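4장. 다운로드 버전 구매와 본체 등록

이 장에서는 휴대용 게임기 Resari의 본체 설정을 마친 뒤 Vivcombe 스토어에서 다운로드 게임을 구매하고, 할인 코드를 적용하고, 저장 데이터를 옮기는 방법을 설명합니다. 본체의 초기 설정이 끝나지 않았다면 2장을 먼저 진행해 주십시오.

이 설명서의 화면 문구는 시스템 버전 2272를 기준으로 합니다. 이전 버전에서는 메뉴 이름이나 순서가 다를 수 있습니다. 현재 버전은 [설정] > [본체] > [시스템 정보]에서 확인할 수 있습니다.

4.1 시작하기 전에

다음 사항을 확인해 주십시오.

- 본체가 무선 네트워크에 연결되어 있을 것
- Vivcombe 계정의 이메일 인증이 끝나 있을 것
- 본체 저장 메모리 또는 메모리 카드에 여유 공간이 있을 것
- 배터리 잔량 표시가 두 칸 이상일 것

참고: 계정의 국가 설정에 따라 판매하는 게임과 할인 기간이 다릅니다. 국가 설정을 바꾸면 계정에 남아 있는 잔액을 사용할 수 없게 되므로, 잔액을 모두 쓴 다음 변경해 주십시오.

4.2 계정을 본체에 등록하기

1. 홈 메뉴에서 [스토어]를 선택합니다.
2. [기존 계정으로 로그인]을 선택하고 이메일 주소와 비밀번호를 입력합니다.
3. 화면에 인증 번호 입력란이 나타나면 이메일로 받은 번호를 입력합니다.
4. [이 본체를 주 본체로 등록]을 선택합니다.
5. 본체 이름을 입력하고 [확인]을 누릅니다. 한글은 여덟 자까지 사용할 수 있습니다.

주 본체로 등록한 기기에서는 네트워크에 연결하지 않아도 구매한 게임을 실행할 수 있습니다. 한 계정에 등록할 수 있는 주 본체는 한 대입니다. 두 번째 본체에서도 같은 게임을 내려받을 수 있지만, 실행할 때마다 네트워크 연결이 필요합니다.

주의: 본체를 양도하거나 수리를 맡기기 전에 반드시 주 본체 등록을 해제해 주십시오. 등록이 남아 있는 상태로 본체를 초기화하면 웹사이트에서 원격 해제를 신청해야 하며, 원격 해제는 1년에 한 번만 가능합니다.

4.3 할인 코드와 포인트 사용하기

게임을 구매하거나 이벤트에 참여하면 포인트가 쌓입니다. 포인트는 할인 코드로 교환한 뒤 결제 화면에서 사용합니다. 포인트 자체를 결제 금액에 바로 넣을 수는 없습니다.

1. 스토어 첫 화면에서 오른쪽 위의 계정 아이콘을 선택합니다.
2. [포인트] > [교환할 수 있는 혜택]으로 이동합니다.
3. 원하는 게임을 선택하고 필요한 포인트를 확인합니다.
4. [교환하기]를 누릅니다. 코드는 [내 쿠폰]에 저장됩니다.
5. 게임 상세 화면에서 [구매 절차로]를 선택합니다.
6. [쿠폰 적용]을 누르고 목록에서 코드를 고릅니다.
7. 할인된 금액을 확인한 다음 [결제]를 누릅니다.

참고: 예를 들어 보유 포인트가 274점이고 교환에 56점이 필요한 경우, 교환 후 잔여 포인트는 218점으로 표시됩니다. 표시가 바로 바뀌지 않으면 계정 화면을 닫았다가 다시 열어 주십시오.

참고: 쿠폰은 한 번의 결제에 한 장만 적용됩니다. 이미 할인 중인 게임에는 할인율이 더 높은 쪽이 자동으로 적용되며, 두 할인은 합산되지 않습니다. 추가 콘텐츠에는 별도의 표시가 있는 쿠폰만 사용할 수 있습니다.

주의: 교환한 쿠폰은 포인트로 되돌릴 수 없습니다. 교환 전에 대상 게임과 유효 기간을 확인해 주십시오. 유효 기간이 지난 쿠폰은 [내 쿠폰] 목록에서 자동으로 삭제됩니다.

4.4 게임 내려받기

1. 결제가 끝나면 [지금 다운로드] 또는 [나중에 다운로드]를 선택합니다.
2. 저장할 위치를 선택합니다. 메모리 카드가 꽂혀 있으면 카드가 먼저 선택되어 있습니다.
3. 홈 메뉴에 게임 아이콘이 생기고 진행 막대가 표시됩니다.
4. 진행 막대가 사라지면 아이콘을 눌러 게임을 시작합니다.

다운로드 중에도 다른 게임을 할 수 있습니다. 다만 온라인 대전 게임을 실행하면 다운로드는 일시 정지되고, 게임을 종료하면 자동으로 다시 시작됩니다.

용량이 큰 게임은 본체를 충전 거치대에 올려 두고 대기 모드에서 받는 것이 좋습니다. [설정] > [대기 모드] > [자동 다운로드]를 켜 두면 화면이 꺼진 뒤에도 다운로드가 이어집니다. 거치대의 전원 어댑터는 벽면 콘센트나 정격 용량에 여유가 있는 멀티탭에 연결해 주십시오.

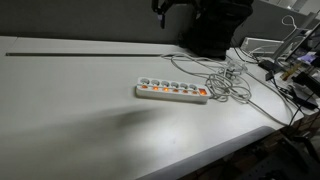

대기 모드에서 다운로드가 끝나면 본체 윗면의 알림 램프가 한 번 깜박입니다. 알림을 받고 싶지 않으면 같은 메뉴에서 [알림 램프]를 꺼 주십시오.

주의: 다운로드 중에 메모리 카드를 빼지 마십시오. 데이터가 손상되어 카드 전체를 포맷해야 할 수 있습니다.

4.5 저장 데이터 옮기기

다른 Resari 본체에서 사용하던 저장 데이터는 무선으로 옮길 수 있습니다. 두 본체 모두 같은 계정으로 로그인되어 있어야 합니다.

1. 두 본체를 1미터 이내에 놓습니다.
2. 보내는 본체에서 [설정] > [데이터 관리] > [저장 데이터 보내기]를 선택합니다.
3. 받는 본체에서 [저장 데이터 받기]를 선택합니다.
4. 양쪽 화면의 그림 문자가 같은지 확인하고 [시작]을 누릅니다.
5. [완료] 화면이 나타날 때까지 기다립니다.

옮긴 저장 데이터는 보내는 본체에서 삭제됩니다. 레이싱 게임 'Jutton'과 같이 순위표를 사용하는 게임은 옮긴 뒤 처음 실행할 때 기록을 서버와 대조하므로, 네트워크에 연결한 상태로 시작해 주십시오.

4.6 문제가 생겼을 때

스토어에 접속되지 않는다
본체의 날짜와 시각이 맞는지 확인하십시오. 시각이 크게 어긋나 있으면 접속이 거부됩니다. 시각이 맞는데도 접속되지 않으면 무선 공유기를 껐다가 다시 켜 주십시오.

구매한 게임이 홈 메뉴에 없다
[스토어] > [계정] > [구매 내역]에서 해당 게임의 [다시 다운로드]를 선택합니다. 요금은 다시 청구되지 않습니다.

쿠폰이 목록에 보이지 않는다
쿠폰의 대상 국가와 계정의 국가 설정이 같은지 확인하십시오. 게임의 일반판과 합본판은 서로 다른 상품으로 취급됩니다.

다운로드가 0%에서 멈춰 있다
아이콘을 선택하고 [일시 정지]를 누른 뒤 [다시 시작]을 누릅니다. 계속 멈춰 있으면 여유 공간을 확인하십시오. 설치 과정에서 게임 용량보다 많은 공간이 일시적으로 필요할 수 있습니다.

오류 코드 56-2가 표시된다
메모리 카드를 인식하지 못한 상태입니다. 전원을 완전히 끄고 카드를 다시 꽂아 주십시오.

원문 작성: Edem Osei
한국어판 개정: 2019년 2월 8일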